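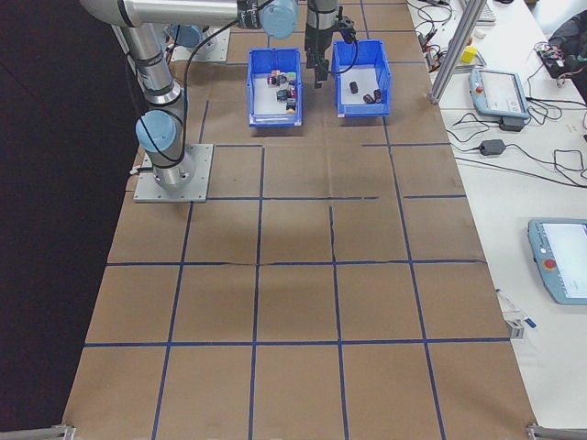
Who signs off the sorting bench before the arm is allowed to run?
The person who will be working beside it on that shift. Until November this was done by the shift lead, but the lead is often at the Nirndale site when the bench starts.

Sorting bench, start-of-shift inspection
Form 63, issue 2. Kept by Mwende Shemweta, Fontana workshop.

1. Base plate fixings. Checked, tight.
Comment: none.

2. Arm cables free to move through full reach. Checked.
Comment: run the arm by hand at slow speed for this. Looking at it parked is not enough.

3. Gripper fingers open and close fully. Checked.
Comment: left finger slow on first cycle, normal after that. Entered in the Wuten log, entry 1451.

4. Emergency stop on each pendant. Pressed and reset, both.
Comment: press every button in use. Two people have signed this line after testing one only.

5. Bins seated against their marks. Checked.

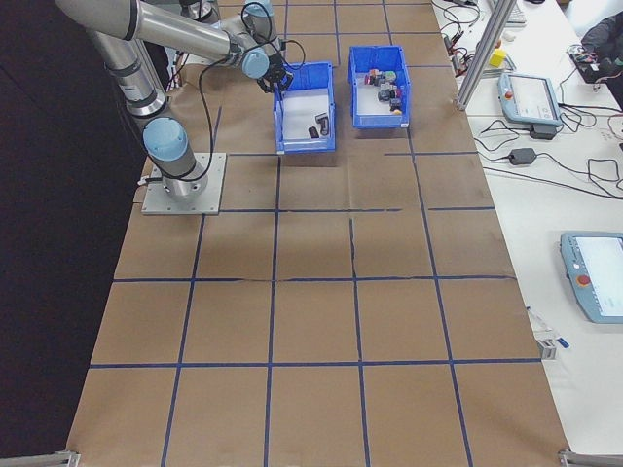

6. Bench paper and tape. Passed with comment.
Comment: replace paper when a tape line can no longer be followed by eye. Small gaps are acceptable. Do not patch with a different colour.

7. Mains leads and adapters on the side table. Passed with comment.
Comment: tidy before the Aratska visit. Leads must not hang into the walkway. Third time of asking.

8. Person at side table knows the arm is live. Verbal, both ways.
Comment: added at the request of the packers. A nod does not count.

Notes on changed duties
Hand sorting was 6 hours of a packer's shift and is now mostly clearing mis-picks and refilling bins. Wrist complaints are down. Complaints about standing and waiting are up, and a stool has been ordered. Packers are now trained to stop and restart the arm but not to edit its program. Several have asked for the programming course; names to me by the end of the month.

Anyone may refuse to sign. The arm then stays off and sorting goes back to hand work, with the day's target reduced to match. Write the item number and your initials on the back of the form.

Open actions: item 3, gripper to be looked at by maintenance. Item 7, cable clips, M.S.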